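**Flalo gearbox trial, progress note for August**
To: Purificación Sarmiento
From: Drendton workshop

You asked for a plain account of where the money has gone, so I'll start with the part I like least. The sealed bevel gearbox is still not ready to leave Drendton. Two of the four prototypes have finished the 834-hour bench run. The other two were stopped early with oil on the outside of the housing, and I don't yet accept the explanation I've been given for it.

Alcaraz, who supplied the shaft seals, say the seals were fitted dry. Our fitters say they weren't. Both sides have written to me at length and neither letter contains a measurement. I have asked for the two seals to be sectioned and for the shaft finish to be checked at Wostthorpe, where they have no stake in the answer.

**Noise.** The sales sheet claims the new tooth grinding makes the box "nearly silent". At 3000 rpm it is quieter than the old one. I would not put it more strongly than that. The readings were taken with the test cell door open, and I want them repeated before the sheet goes to a single customer.

**Backlash.** Within drawing limits on both finished units. Two units is a thin basis for a claim about a production run, and I'd ask you to resist anyone who quotes it as one.

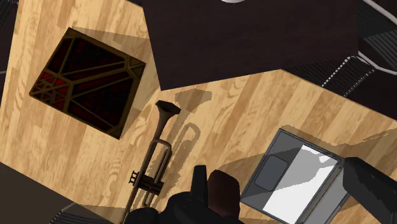 **Spending.** The grinding work came in under budget. The seal work did not, and the overspend will grow if Wostthorpe finds a fault in our shafts - in that case the bill is ours and Alcaraz owe us nothing.

I am not asking for more money in this period. I am asking you to hold the second payment until the sectioning report is in, even though the project plan says it falls due now. The plan assumed four good boxes and we have two.

Still open: the seal report, the repeat noise test, and a decision on whether to rebuild the two stopped units or scrap them.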